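How to Set Up a Two-Bin Restocking System for a Small Stockroom
Omid Amini
Last updated 4/15/20

A two-bin system replaces counting with a visual signal. Each item is stored in two containers. Stock is drawn from the first until it is empty, the empty container triggers a reorder, and the second container covers demand until the delivery comes in. The method suits low-cost items used steadily: fasteners, labels, tape, gloves, filters, batteries. It does not suit serialized parts, items with a short shelf life, or anything ordered once a year.

The procedure below was written for a stockroom at Holtmont with 191 active part numbers, 68 of which were moved to two-bin control. The arithmetic is the same for a smaller room.

What you need

Usage records for at least three months, or invoices covering the same period
A list of supplier lead times in working days
Stackable bins or trays in two or three sizes
Card stock and a label printer
A spreadsheet
One rack or rail for reorder cards, mounted near the door

Step 1. Select the items

Sort the part list by annual spend. Remove the most expensive items, which should stay on whatever controlled system you use now. From the remainder, remove anything used fewer than six times a year. What is left is the candidate list.

Check the candidate list for items with very irregular demand. A part that sits for four months and is then used up in a day will defeat the calculation in Step 2. Either leave it out or set its quantity by hand after talking to the people who draw it.

Step 2. Calculate the bin quantity

The second bin has to hold enough stock to last from the moment the first bin is empty to the moment the replacement is on the shelf. The formula is:

Bin quantity = weekly usage x lead time in weeks x safety factor

Lead time runs from the empty bin, so include the days the card waits on the rack, the days the purchase order takes to be approved, the supplier's own lead time, and the time to receive and put away. Most bad bin quantities come from using the supplier's figure alone.

Use a safety factor of 1.5 for ordinary items. Use 2 if the supplier has missed dates in the past year. Use 1.25 only where a local source can cover a shortage the same day.

Worked example. An M5 washer is used at a rate of 52,000 a year. Divide by 52 to get 1000 a week. Total lead time is two weeks. The safety factor is 1.5. The bin quantity is 1000 x 2 x 1.5, or 3000 pieces. If the supplier packs in bags of 1000, each bin holds three bags and no rounding is needed.

Where the result is not a multiple of the supplier's pack, round up. Rounding down leaves loose quantities that have to be counted by hand at put-away.

Step 3. Choose the container size

Calculate the volume of the bin quantity and add 20 percent for clearance. Pick the smallest standard container that fits. An oversized container invites overfilling, and once the first bin holds more than its calculated quantity the reorder point is no longer where the spreadsheet says it is.

Limit a full container to the weight your own site rules allow for one-person lifting from that shelf height. If a bin quantity exceeds the limit, split it into two containers and treat the pair as one bin.

Use rigid trays with a continuous rim for items that are picked by the handful, and deeper bins with a cut-down front for bagged goods. The two types should not be mixed within one part number, as the bins must be interchangeable. 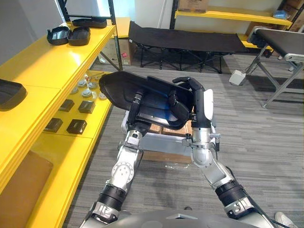

Label each container on the front face and on one short side. The label carries the part number, a plain description, the bin quantity, and the shelf location. Set the part number in the largest type that fits. Descriptions should use the name people say out loud, with the catalog name in smaller type underneath. Bar codes are optional at this stage and can be added later if the card data is going to be scanned.

Step 4. Make the reorder cards

Print one card per part number. The card needs six fields:

Part number
Description
Supplier and supplier's part number
Order quantity (normally one bin quantity)
Shelf location
Date sent, left blank

Laminate the card and write the date with a wipe-off marker. Place it in the second bin, under the stock or in a pocket on the front. Whoever opens the second bin removes the card and hangs it on the rack. This is the only action the system asks of the people drawing stock, and it should take no more than a few seconds.

In the Holtmont setup the cards are printed from a Fulitz template, but any word processor with a label layout will do the same job. Keep the master file in one place. Duplicate card files drift apart within a few months, and the error does not show until the wrong quantity is delivered.

Step 5. Lay out the shelves

Put the two bins one behind the other if the shelf is deep enough. Front-to-back placement enforces rotation: the front bin is used, the rear bin slides forward, and the new stock goes in behind. On shallow shelving, place the bins side by side with the active bin on the left. Choose one arrangement for each rack and keep to it.

Locate items by how often they are drawn:

Waist to shoulder height: items drawn daily
Knee to waist height: heavy items, whatever the frequency
Above shoulder height: light items drawn less than once a week
Floor level: full cartons only

Leave one empty location in every ten. New part numbers arrive sooner than expected, and a rack with no gaps will be rearranged every time.

Number the locations by rack, shelf, and position, in that order. B-3-07 is rack B, third shelf from the floor, seventh position from the left. Count shelves from the floor up so that adding a shelf at the top does not renumber the rest.

Step 6. Load the bins

Load one rack at a time. Count the stock on hand, fill the second bin to its exact quantity first, and put the card in it. Everything left over goes in the first bin. If there is too little stock to fill the second bin, place the order at once and hang the card on the rack with the date written in.

If there is too much, store the excess in a marked overflow area and note the overflow on the card. Use up the overflow before reordering. In most rooms this takes longer than planned – allow a full quarter before judging the inventory value.
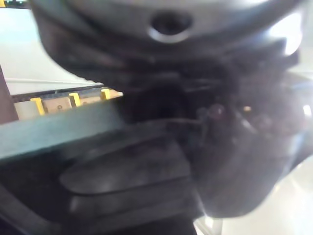

Step 7. Set the collection routine

Cards have to be collected on a fixed schedule. Twice a week is enough for most rooms. The collector takes the cards from the "To order" hooks, places the orders, writes the date, and moves the cards to the "On order" hooks. When the delivery is put away, the card goes back into the second bin.

The rack therefore shows the state of every open order. A card on "On order" whose date is older than the lead time is a late delivery and should be chased that day.

Put-away is the weak point. If the first bin has been refilled by mistake while the second bin is in use, both bins are now partly full and there is no signal. The correction is to consolidate: top up the second bin to its quantity, return the card, and leave the balance in the first.

Step 8. Review the quantities

Review after the first three months and then twice a year. For each part number, record how many cards were raised and whether the second bin ever ran out. Apply these rules:

Second bin ran out once: raise the safety factor one step.
Second bin ran out more than once: recheck the lead time before changing anything else.
No card raised in six months: cut the bin quantity by half or remove the item.
Card raised more than twice a month: increase the bin quantity if space permits.

Reprint the card and both labels whenever a quantity changes. A handwritten correction on one of the three is worse than the old figure.

Common faults

Cards missing. Usually the card was left in the bin and covered over. Move it to a front pocket.

Both bins open. The labels are identical and the position is unclear. Add a colored strip to the active position on the shelf edge, not to the bin.

Stock borrowed by another department. Record it as usage. If it happens regularly, it belongs in the weekly figure.

Seasonal shortage. Items that peak in November need a second card with the seasonal quantity, swapped in one full lead time beforehand.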